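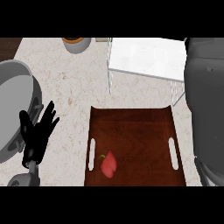 Home About Simulation Safety notes Careers Contact

About Wandcombe

Posted 16th July by Devendra Dwivedi

Wandcombe tests control software for two-armed kitchen robots. Customers send us a controller and we run it in simulated kitchens before it goes near a real one. There are six of us, and we work from one floor of the old Drellholm building.

The company started with a fault. In September of our first year we were writing a tray-carrying routine called Tarkus. It passed 437 simulated runs and we put it on hardware. On the first day the left hand let go of a tray while the right arm was still lifting. The tray tipped, the arm kept going up, and it struck a shelf bracket hard enough to bend the wrist. One of us was standing closer than the rules allowed. She was not hurt.

It took us a long time to find the cause. The hand reported "closed" when the fingers had stopped moving, whether or not they were holding anything. In our simulator the handles were slightly too thick, so the fingers always stopped on something. On the real tray they closed on air. All 437 passes were worthless as evidence about grip.

We dropped Tarkus as a product and kept the test method that came out of it. Our current test set, Chiba, has 2436 runs. Many are dull: a tray, one vegetable, a counter with the usual things standing on it. Handle size, friction and weight change from run to run, and in 50 of them we make a sensor lie on purpose. A controller that keeps lifting after a lost grip fails the whole set.

We send customers every failed run, with the log – including failures that were our own mistake. Corrections to past reports are listed under Safety notes.

If you have had a similar fault and want to compare logs, write to Devendra through the contact page.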